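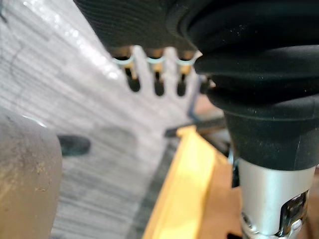

I have been at war with the black sweater since February. It came from a thrift shop in Perkville, it fits me better than anything I paid full price for, and it will not stay folded. I do the sleeves in, I do the bottom third up, I turn around for a sock, and it has opened itself like a tulip. Up close the thing is handsome, I'll give it that — black knit with a fine rib in it, the kind of texture that makes you forgive a lot. Then you get it home and learn that the rib goes whichever way it wants.

My friend Daiane says I should hang it. Daiane also hangs her T-shirts. I hung a sweater once and by spring it had shoulders like a coat hanger, two little horns, and I wore it to dinner at Lucimara's and she asked if I was feeling all right.

So now I roll. Sleeves in first, then tight from the hem up to the collar, then into the drawer next to the other rolls before it can think about it. The drawer used to hold four sweaters and now holds seven, plus a scarf I thought I'd lost on a train.

The gray one is next. It's bulkier and it sheds, and I've been putting it off by writing this.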